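Robot Session Monitors and Incident Reviewers, Umerby Workshop (part-time, paid)

Relgate is hiring for the household cleaning project. Posted 14/09/2022.

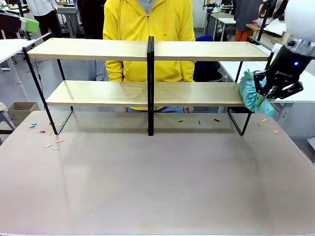

JOBS > OPERATIONS AND SAFETY

We're looking for patient, observant people to join the cleaning project at our Umerby workshop, and we'd like to begin by telling you why the job exists, because it's a slightly unusual one and we would much prefer you to hear it from us before you apply.

In June we had a stop failure on one of our two-armed stations. The robot was dusting a shelf, the way our robots do for most of every working day, and the right arm kept pressing down after the operator had released the controls. The pause command went through to the left arm and never reached the right one. The shelf tipped, one of its boards came down on the table, and a colleague who had stepped in to straighten things up got a badly bruised wrist. The wrist has healed fine, thank goodness, and our colleague is back with us and had a big hand in writing this ad (hello!). But it shook us up, and it should have.

We shut the stations down and went back through 497 session logs to see if it had happened before. We found 37 sessions in which one arm had been slow to pause. Most of those had been written up as "operator error" or hadn't been written up at all, and that bothered us more than the fault did. The people running the sessions were busy watching the task: whether the duster reached the end of the board, where the little scraps had ended up on the table. Watching the arms themselves, and the people standing near them, was supposed to be everybody's job, so it fell between the cracks.

The controller has since been repaired and both arms now share a single hardwired stop. We've also decided that every session will have a monitor, a person with no other task, and that is where you come in.

What you'd be doing

You'd stand at a station with the stop button in your hand while an operator runs the robot through shelf dusting, table wiping and general tidying. If an arm moves when it shouldn't, or pushes harder than it should, or somebody reaches in while it's live, you press the button. You'll never be asked to justify a press. We mean that, and it's written into the station rules.

Between sessions you'd reset the table, put fresh scraps out, check that the shelf stands square and the gripper is holding its duster firmly, and look over the cables on the floor. Afterward you'd fill in a short log in your own words. Reviewers do all of the above and also spend part of each shift reading older logs alongside the recordings and marking anything that looks off. There's a good deal of reading in that role, and some people love it and some really don't, so please tell us which you'd like.

Who we'd love to hear from

You don't need an engineering background. People who have worked as lifeguards, crossing guards, machine operators, kitchen supervisors or classroom aides tend to take to this kind of work very naturally. You do need to be able to stand for a good part of a shift (there are stools for the breaks), keep your attention on something fairly repetitive, and speak up to a person who may be in a hurry. The workshop is a busy, shared room with other people and other tables close by, so it helps if a bit of bustle doesn't bother you.

Hours and pay

Shifts are four hours, mornings or afternoons, up to four shifts a week. Training is two full days and is paid, with a flat payment of $800 on completion. We'll talk through the hourly rate on our first call so you can decide before giving us any more of your time.

How to apply

Write to the Jaltton hiring desk, who handle applications for us, and put "Umerby monitor" or "Umerby reviewer" in the subject line. A resume is welcome but a few friendly paragraphs will do just as well. Please include a time when you noticed something was wrong and what you did about it, even if it was a small thing.

If you'd like to read the full June incident report first, ask for Lam report 81 and they'll send it along with the station rules.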